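Section 4. Setting up the counter drawer and the things around it

The Tomorgate leaflet says the drawer box can go "anywhere on any counter." Treat that as advertising. The box needs a flat spot, room in front for the drawer to travel, and neighbors that can be moved when they get in the way. Check all of that before you put anything inside.

4.1 Choosing the spot

1. Clear a stretch of counter against the backsplash and wipe it down. Crumbs under the box will make it rock, whatever the leaflet says about self-leveling.

2. Set the box down with the handle facing you. Press on each front corner in turn. If one gives, move the box along the counter and try again before reaching for shims. We have yet to see a shim stay put through January, when this kitchen gets its heaviest use.

3. Pull the drawer all the way out and look at what it now hangs over or bumps into. Plates, boxes and canisters that seemed well out of the way often aren't.

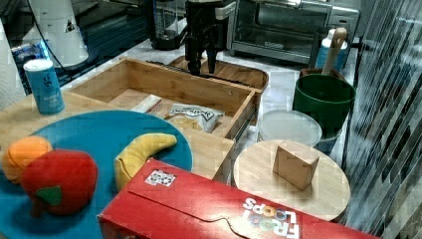 4. Move whatever the open drawer would hit. Tall canisters first, then plates, then boxes lying on their sides.

5. Close and open the drawer again, slowly, watching the rail. It should run at one speed from front to back. The leaflet promises up to 1,000 smooth openings. How that was tested isn't stated, so go by the feel of it.

Note: Small packets and chip bags are fine in the drawer. A puffed-up bag can catch on the way in, so lay it flat and keep it below the sides.

4.2 What goes on top, and what goes beside it

1. The top of the box will hold a plate of fruit and a couple of cans. It will also hold a good deal more, and people will try. We recommend stopping there, as everything on top shakes a little each time the drawer is pulled.

2. Put cans toward one end and the plate in the middle. The plush fruit and the firm pieces can share a plate, but the round ones roll off if the plate is tipped in carrying.

3. Leave the cutting board flat on the counter. Standing it up behind the toaster saves less room than you'd think and it slides.

4. Keep the wooden bread slice for practice with the toaster unplugged. It is wood. It must not be in the slot when the toaster is plugged in, even for a moment, even if "it's switched off."

Caution: Towels do not belong on top of a toaster oven in use. A folded towel is easy to forget. Take it off before you turn the oven on.

5. Give the French press a place of its own. Glass next to a drawer handle is asking for trouble, and replacement glass under part 64 has been out of stock at Rendetness every time we asked.

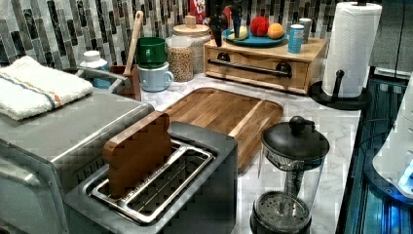
4.3 Fitting and checking the bar handle

You may be told the handle comes fully tightened. Ours didn't. Allow 20 minutes, which includes finding the screwdriver.

1. Empty the drawer and take it off the rail. The Echeverri video shows this being done with the drawer full. Please don't.

2. Hold the bar in one hand and try to turn it. Then try to wiggle each post. A good handle does neither.

3. Tighten from the inside of the front panel, a little on one post, then a little on the other. If you finish one side first, the bar can pull slightly out of line.

4. Run a finger along the wood next to each post. Stop if you feel the panel beginning to dent. More force won't help, and the washers sold as an upgrade made no difference that we could see.

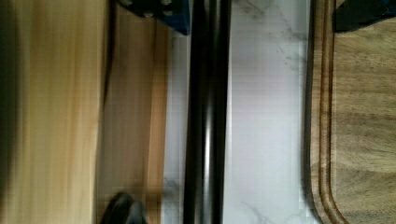
Mutimitz Training Kitchen: Counter and Storage Team

Questions about this section go to Floarea Onu. Please try the steps first and note which one you got stuck on. "The drawer is bad" is hard to answer.

5. Put the drawer back on its rail and close it using the bar, with your hand in the center. Then try it with your hand at one end. If it only closes well from the center, go back to step 3.

6. Wipe the metal with a soft, barely damp cloth and dry it. The polish listed on page 54 of the leaflet is optional. We compared a polished bar with a wiped one and couldn't tell which was which.

Caution: Do not lift or drag the box by the handle. It is for pulling the drawer open.
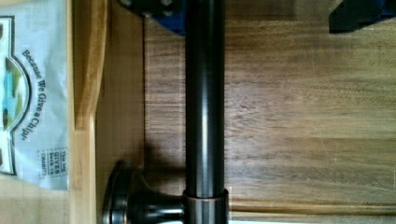
4.4 If the drawer sticks

1. Take everything out, including whatever has slipped to the back.

2. Check the rail for crumbs and bits of torn packaging. Brush them out dry. Oil sprays are often suggested online, and all we got from one was sticky crumbs.

3. Try the drawer empty. If it runs well, the load was the problem. If it still sticks, take it out and refit it once.

4. If refitting changes nothing, leave the drawer closed, put a note on it and report it. Planing or sanding the sides is described as a simple fix in the leaflet. We would leave that to someone who can put the wood back.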